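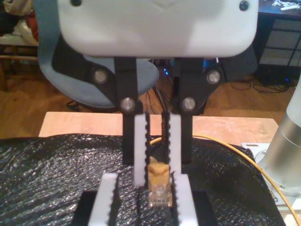
Session 4: The RJ45 plug, up close
Networking Basics, room 11
Notes by Kadir Sezer

Welcome back! Today we get to the part of the course I look forward to every April, the humble plug on the end of an Ethernet cable. You have pushed hundreds of these into laptops and routers and probably never given one a proper look. It's a lovely bit of design and I want you to see why.

Start with the body. It is clear plastic, which is a gift to anyone learning, as you can look straight in and check your wires before and after crimping. At the front sit the gold contacts, eight of them on a standard network plug. Gold doesn't tarnish, so a thin layer keeps the connection good for years.

Behind the body comes the boot, or strain relief. It takes the bending so that the joint between cable and plug doesn't have to. Boots come in all sorts of colors, and pale ones often go a bit yellow with age (mine certainly have!). Slide the boot onto the cable BEFORE you crimp. Everybody forgets once.

Wire order, T568B, contact 1 to contact 8:
white/orange, orange, white/green, blue, white/blue, green, white/brown, brown

To find contact 1, hold the plug with the latch facing away from you and the contacts at the top. Contact 1 is on the left.

Some things to watch for at the bench:
- Keep the pairs twisted as close to the plug as you can.
- Push until every wire reaches the front wall of the plug.
- The jacket should go inside the body, under the little wedge.
- A copper run tops out at 100 meters, patch cords included.

For next time: make one short patch cord with T568B at both ends and bring it along. We'll put them all on the Drenura tester, and I can't wait to see those lights come on!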